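# Soft Goods, Hard Stops

The bench at the end of the hall is the one visitors walk past first. It has no fence, no conveyor and no light curtain, only two arms bolted at the near corners of a table and a stool for the operator. Gaete, the integration shop that held its open day in October, spends most of its floor on case packing. Food handling takes up one bay.

Ivana Riquelme runs that bay. She came to Gaete from Britent, where she worked on depalletizers, and she describes the move as a change in units. At Britent a positioning error was quoted in millimeters and a bad pick meant a dented carton. With steamed dough, she quotes force first and position second.

"A carton tells you when you've touched it," she said. "Dough starts to deform well before the motor current shows anything you can use."

The task is easy to state. Two arms uncover a steamer, set the lid down, move the buns to a plate and stop. Each step has its own entry and exit condition, and the controller will not start a step until the exit condition of the previous one has been met. Riquelme put the state chart on a monitor and left it there for the whole visit. It has 13 states. Five of them are recoveries.

## The lid

Glass is a poor target for a depth sensor. Infrared light passes through it or reflects off it at an angle the sensor does not receive, and the resulting depth map has a hole where the lid should be. The first version of the Gaete software tried to fill the hole from the rim. That worked on a cool lid. Condensation changed the readings enough to move the estimated height from one cycle to the next.

The current version ignores the glass and looks for the handle, which is opaque. The gripper closes on the handle, lifts straight up, pauses for drainage and travels sideways to a set-down zone. The pause is a fixed value. Riquelme would like it to be measured, but a fixed pause is simple to validate, and the customer asked for simple.

The set-down is slower than the lift. The arm descends at reduced speed until it registers contact, then opens. If contact comes early, the controller assumes something is under the lid and goes to a recovery state: lift, hold, wait for the operator. That recovery was shown on request, with a folded towel in the set-down zone. The arm stopped on the towel, rose and held.

## The pick

Pleated buns are harder to grip than smooth ones. The twisted top looks like a handle, and a vision model trained on general grasping will usually choose it. The twist is also the weakest part. Pull on it and the skin tears around the base of the pleats, and the filling goes into the steamer.

Gaete's approach is to take the bun low, with the fingers on either side of the body, and to limit both the closing force and the closing speed. The fingers are narrow because the basket wall leaves little room. Approach angles are calculated for each bun from its position relative to the wall and to its neighbors, and the order of picks follows from that. The bun with the most clearance goes first.

Adhesion is the other variable. A bun that has stuck to the basket floor will not lift cleanly at the permitted force. The arm makes a short twisting motion before lifting, a few degrees each way. If the load does not change as expected, the pick is dropped and the bun is flagged for a person.

Training data comes from teleoperation. An operator drives the two arms through the full sequence while the cameras and joint encoders record. Gaete has 614 recorded runs on this task, made by four operators over one summer. Riquelme discards any run with a collision in it but keeps runs with failed picks, provided the operator recovered. She considers the recoveries the most useful part of the set.
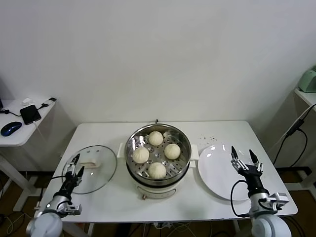 *Lid down, plate at right, four buns still in the steamer. Food-handling bay, Gaete.*

## The numbers

Visitors asked about speed, and the answer was modest. A full cycle takes 80 seconds with no recoveries. A person with tongs does the same work in a fraction of that. Riquelme did not dispute the comparison. The customer, a catering supplier called Westetti, wants a station that can run unattended between deliveries, and its requirement concerns damaged product and operator calls per shift. Cycle time is a secondary line in the specification.

The acceptance test calls for 75 consecutive cycles without a torn skin. The bay had not reached that figure at the time of the visit. The most common cause of a broken streak is a late release, when a bun adheres to one fingertip as the gripper opens and rolls on landing. Two fingertip coatings are under evaluation. A third option is mechanical, with a small tilt of the wrist at release, and it needs no new part.

Cleaning is unresolved. The arms are not rated for washdown, and the fingertips have to come off for sanitizing. Stovetti, which builds the tool changers used elsewhere on Gaete's floor, has quoted for a smaller unit, but its mass would use up a good share of the wrist payload. For now the fingertips are held by two screws each and changed by hand.

The bay will stay in its present form until the release problem is closed. After that the table is due to be replaced with a stainless frame, and the camera calibration will be repeated from the start.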